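Keritz (manipulation benchmark)

Keritz is a simulated benchmark and associated training method for robotic manipulation of household objects in kitchen settings.

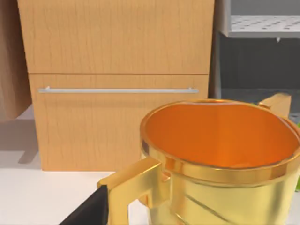

It was developed at the Nurnar Institute by a group led by Songül Bilgin and Ehsan Akbari, and is used mainly to study how grasping policies trained on rendered camera views respond to changes in the appearance of objects and furniture. The name refers both to the set of tasks and to the procedure by which policies are trained on them, although later publications from the group reserve it for the tasks alone and call the procedure Keritz randomization.

Background

Policies that map camera input directly to arm and gripper motion are often sensitive to surface appearance. Reflective materials present a particular difficulty, as highlights shift with the position of the camera and can be mistaken for edges or contours. Earlier work by Bilgin and Solange Moura had examined the problem with isolated objects on a plain tabletop. Keritz extended that work to furnished scenes, in which cabinets, shelving and small items stand near the object to be grasped and may partly hide one another.

Tasks

The benchmark comprises 14 tasks, divided between grasping, placement and the opening of drawers. Mugs are used in several of the grasping tasks. A policy may be required to take a mug by its handle or by its rim, and the two are scored separately. Handle shapes include curved loops and squared handles made up of flat segments, the latter having been added after early policies were found to depend heavily on a rounded outline.

Each task is defined by a starting arrangement, a goal condition and a time limit. A grasp is counted as successful only if the object is lifted clear of the counter and held for 2 seconds. Contact alone earns no score, a rule that distinguishes Keritz from the group's tabletop work.

Rendering and variation

Scenes are generated in Jimham, a rendering and physics package maintained at the same institute. For every episode, the colour and finish of the target object are drawn independently of its shape, so that a mug may be matte, glazed or fully metallic. Cabinet fronts, counter surfaces and shelving are varied in the same manner. Camera placement is also varied – in some episodes the object fills much of the view and the gripper is only partly visible.

Shape and mass are held fixed within a task. According to the developers, this arrangement allows a drop in performance to be attributed to appearance and viewpoint. The simulated gripper retains one geometry and a dark finish in all tasks.

Training method

Training proceeds in two stages. In the first, a policy learns by imitation from 3,692 demonstrations recorded by operators using a hand controller. In the second, the same trajectories are replayed and rendered again with different materials and lighting, and the policy is penalized when its predicted action changes between two renderings of the same moment. Gönül Eren, who designed the second stage, described it as a consistency requirement placed on the action and not on the internal representation of the image.

Results

In the principal evaluation, each policy was tested over 700 episodes containing materials withheld from training. Policies given both stages outperformed those trained by imitation alone on every grasping task. The difference was largest for metallic objects and smallest for matte ones. Placement tasks showed a modest gain, while drawer opening showed none that the authors considered meaningful. Failures with thin bar handles were traced chiefly to errors in estimated depth, which the second stage does not address.

Limitations and subsequent work

Orhun Ekinci, in a review of simulated benchmarks, noted that Keritz models contact with a simplified friction law and that its results for polished surfaces may therefore be optimistic. The developers accepted this point and stated that the benchmark should not be treated as a predictor of performance on physical hardware. Liquids, deformable objects and two-armed tasks fall outside its scope.

A revised release, Sarıgül, was begun in June and adds transparent objects and a second gripper geometry. Scores obtained under the two releases are not directly comparable, as the time limits for the drawer tasks were lengthened.

See also
Domain randomization
Imitation learning
Robotic grasping

This page was last edited on 2024-10-11.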